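Journal > Household > Sorting things out

Two baskets and a red block

Print this post | E-mail this to a friend

I don't believe in tidying systems. I've had the label maker, I've had the clear tubs with the clip lids, and I still own a drawer that won't close on account of takeout menus. So when Petro Marchuk told me that the two-basket method had fixed his hallway, I nodded and changed the subject.

He brought it up again in June. Then he sent me a link to the Bumthorpe newsletter, where it fills 766 words that could have been 80. The method goes like this. You put two matching baskets on a table. One is for what lives in the room, the other is for what has to go someplace else. Everything you pick up goes in one or the other, and you aren't allowed to set anything down in between. When you're done you carry the second basket out.

That's all of it. People have apparently been paying for a class.

My first complaint is with the matching. Every version I've read insists on it, same size, same weave, same color, and the claim is that your eye "rests" when the containers agree. My eye does no such thing. What happens to me is that I forget which basket is which. Twice I've carried the wrong one upstairs and had to bring it all back down. Two different baskets would cure this at once, but then Luik couldn't sell them in pairs, could they?

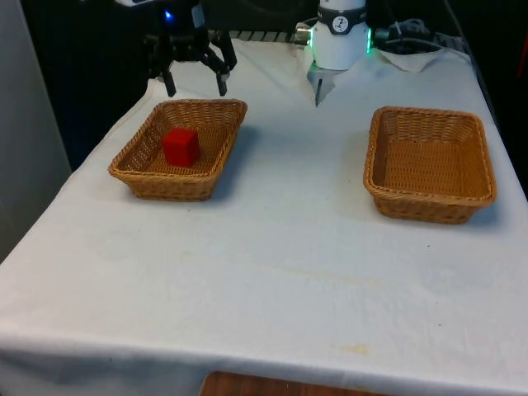 One block in the left basket, and so far nothing to carry out.

I'll say something nice about the baskets themselves. Wicker with sloping sides and a rolled rim is pleasant to pick up, and shallow is the right call. In a deep basket the small stuff sinks and you find it at Christmas. In a shallow one you can see a single toy block from across the room and feel guilty about it properly.

The white cloth I'm less sure of. The newsletter says a plain cloth "shows you what you have." It also shows you every stain you have. Mine came out of the wash with the same yellow marks it went in with, and ironing it is a job I've decided belongs to somebody else. A bare table would do fine. I tried it on one for a week and sorted exactly as badly.

My real trouble is the rule about setting things down. Take a red block. Does it live in the living room, where it always gets played with, or in the bedroom, where the rest of the set is supposed to be? The method wants an answer right then. I don't have one, so the block goes on the cloth, between the baskets, where it isn't supposed to be, and I go make coffee.

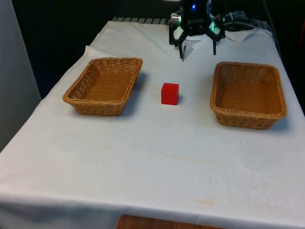 Ivan Vasylenko wrote in to say that I'm doing it wrong and the middle is the best part of the table. He lets things sit there until supper, and whatever hasn't been claimed goes in the left basket with no discussion. He has used the same pair for years and they don't match.

Well, I like that better than the newsletter's version, though I notice he has dropped two of the three rules to get there. At that point it's a table with some baskets on it. I had that already.

I'm keeping the baskets. They hold the mail nicely. Petro thinks I should try the hallway before I give up, and I've told him I will, once I find the other glove.

Contact | Copyright, all posts and comments | Back to top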